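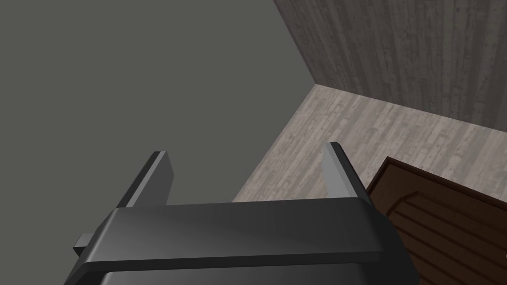
The loss of a vessel is reconstructed from two kinds of material: what people say and what is recorded at the time. This session is concerned with the second kind, and in particular with the log kept by the coordinating station during the first hours of a search. A log entry should state what was observed before it states what the observer took it to mean. An entry for the gripper shown at the head of this handout would read "wide dark grey body, rounded corners, two parallel fingers, one near each end", and any remark on its use or origin would go in a separate column. The same discipline applies to an oil patch, a raft canister or a voice heard on the radio.

Unit 4: The First Hours of a Search at Sea

Required before the session: the reading on datum and drift, and the extract from the station log of the Benari case.

1. Outline of the case

The Benari was a coastal cargo vessel of 69 metres, bound for Teltisbridge in October with a part load of timber. Her last routine report was received at 02.10. At 03.25 a distress beacon registered to her was picked up, and the signal ceased after a short time. No voice message was heard. The station at Teltisbridge called the vessel on the distress frequency without reply and began the log from which the extract is taken.

The sea was rough, with a strong wind from the south-west. The survey ship Tellura was working in the area and was the first vessel to be diverted. She reached the beacon position before daylight and reported a smell of fuel but no wreckage. The tug Benítez left harbour at 04.05.

2. Establishing a datum

The datum is the position from which a search is planned. In the Benari case there were three candidates: the last routine report, the beacon position, and the place where the fuel was noticed. They did not agree. The station adopted the beacon position, with an allowance for drift from the time at which the signal began.

Students should note that the choice was entered in the log but the grounds for it were not. When the search was reviewed, it was no longer possible to establish whether the last routine report had been considered and set aside, or overlooked.

3. Search area and coverage

The initial area was 250 square nautical miles. It was divided between the surface units so that Tellura took the downwind part and the tug the remainder. Track spacing was set for a life raft. A person in the water is much harder to see, and the coverage achieved for that target was accordingly lower. The log gives a single figure for coverage and does not say to which target it refers.

A coverage figure without a stated target should be treated as incomplete. The duty officer should enter the target, the height of eye, the visibility and the state of the sea alongside it.

4. The survivors

A raft was sighted from the Tellura shortly after 08.00, with five persons on board. All were recovered. Their account placed the capsize somewhat earlier than the beacon signal, and the drift calculation was repeated on that basis. The search area was moved to the north-east.

The wreck was later located at a depth of 116 metres. Its position lay between the last routine report and the beacon position. This finding belongs to Unit 6 and should not be used in judging decisions taken during the night, when it was unavailable to the station.

5. Wording of log entries

The following pairs are adapted from the extract.

Less suitable: "Debris from the Benari sighted."
Preferred: "Cut timber sighted, several pieces, no markings seen."

Less suitable: "Vessel has sunk."
Preferred: "No radar contact at beacon position. No reply on distress frequency."

Less suitable: "Weather poor."
Preferred: wind direction and force, height of sea, visibility and the time of observation.

Corrections are made with a single line through the original entry, which must remain legible, and are initialled with the time of correction. Entries made from memory are marked as such.

6. Preparation for the seminar

Students will work in pairs and should bring the extract with them. Each pair should prepare the following:

a short statement of the datum they would have adopted at 03.45, using only the information then in the log;

a list of entries in which observation and inference have been combined, with a proposed rewording;

a note of any information passed by telephone which is referred to in the log but not recorded there.

Written work should be submitted to the department office by 16.00 on the day before the seminar. The chart is held at the issue desk and may be consulted in the building only.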